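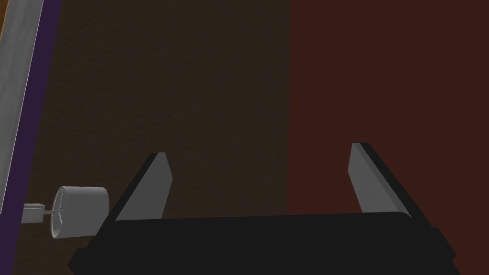
Gripper with both fingers apart, computer rendering.

Home | Walks | Access updates | Events | Contact

Jillotis Paths Trust
Posted 5th October

1/ The Trust wishes to inform walkers of changes to the Wallin Ridge route for the autumn and winter season. The full circuit remains open. Two sections have been moved, and the new line is marked on the ground with yellow posts.

2/ The first change is at Daso Farm. The path no longer passes through the yard. Walkers should turn left at the cattle trough, follow the wall uphill and rejoin the old track at the second gate. This adds a short climb and very little distance.

3/ The second change is on the north side of the ridge, where the bank above the stream has slipped. The path now keeps to the higher ground as far as the stone sheepfold. The old line is fenced and should not be used, including by those who know it well.

4/ The circuit is now 12 miles in length. Most parties should allow a full day. The shorter option, which leaves the ridge at Tanetti Cross and returns through the beech woods, is unaffected.

5/ Dogs are welcome on all parts of the route. They must be on a lead between Daso Farm and the ridge gate, where sheep graze all year. The two stiles on this stretch have dog gates beside them.

6/ The footbridge below Tanetti Cross was rebuilt in May and is in good order. The ford next to it is deep after rain and is intended for horses. Riders are asked to dismount at the lower gate, as the approach is narrow.

7/ Parking at the Wallin end is limited to 15 cars. When the lot is full, please use the field at the church. The lane must be kept clear for farm vehicles at all times. Bus 19 stops at the church and at Tanetti Cross.

8/ Our guided walks continue through the season. Ingvild Lie will lead the ridge circuit, and Ntombi Ngubane will lead the shorter walk through the woods, with stops to look at the old charcoal platforms and the boundary stones. Places should be reserved through the Trust office.

9/ The printed map sold at the office shows the old line at Daso Farm. A correction slip is available free of charge to anyone who has already bought a copy. The new edition will also show the springs on the south slope, which several members have asked for.

10/ Reports of fallen trees, damaged gates or missing posts should be sent to the office with the name of the nearest farm or crossing. The Trust thanks the landowners at Daso and Wallin for their agreement to the new line.

Related posts
Tanetti Cross to the beech woods: route notes
Wallin Ridge in winter: what to carry
Lambing season and dogs on leads
How to reserve a guided walk

Contact the office | © Jillotis Paths Trust | Back to top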